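I own too many earbuds. There, I said it! My drawer at home in Gerbridge had become a sort of retirement village for little white charging cases, and every time I wanted music for the bus I'd grab one, flip it open and find it dead, or empty, or holding two lefts. So this September I finally gave the small stuff a whole table and an afternoon.

The rule I started with came from a library book on tidying: take everything out, put it somewhere flat, and don't let anything back in until it has a home. My homes were a yellow bin for the charging cases and a little two-tone tray, blue and red, for the earbuds themselves.
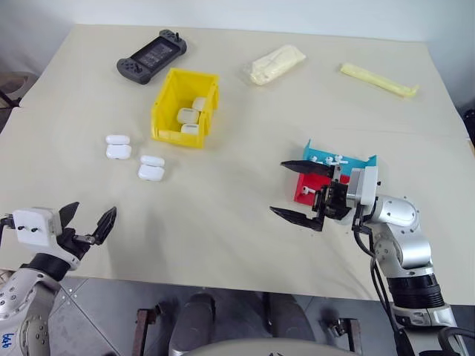
I'd bought the bin at Koyama, the housewares place on the corner, for two dollars (the matching lid was extra, so no lid). I love an open bin. Lids are where my good intentions go to die — I pile things on top and never see the inside again.

The earbuds were the fussy part. They roll, they hide, and they all look like cousins. What helped was keeping them apart from their cases until every pair was sorted, which sounds backward, but when I tried snapping them in as I went I kept mixing up the sets. Clean the tips while they're out, too. A dry, soft toothbrush does it.

Then there's the gaming stuff, which in my house drifts toward whatever surface has been cleared. I'd say a handheld console deserves its own spot, away from anything that could press on the thumbsticks. Mine used to live under 20 charging cords and I'm amazed it still works.

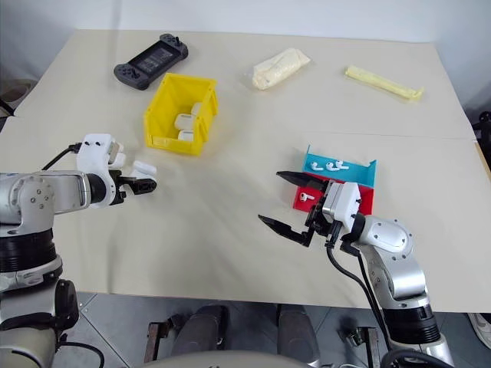 Misaki Katayama thinks I'm making this too hard, and wrote to tell me so: keep each pair in its case from day one, put a dot of nail polish on the matching pieces, and skip the tray altogether. She's used the same red dot for years and has yet to lose a bud. I'm tempted, though I'd need an awful lot of colors.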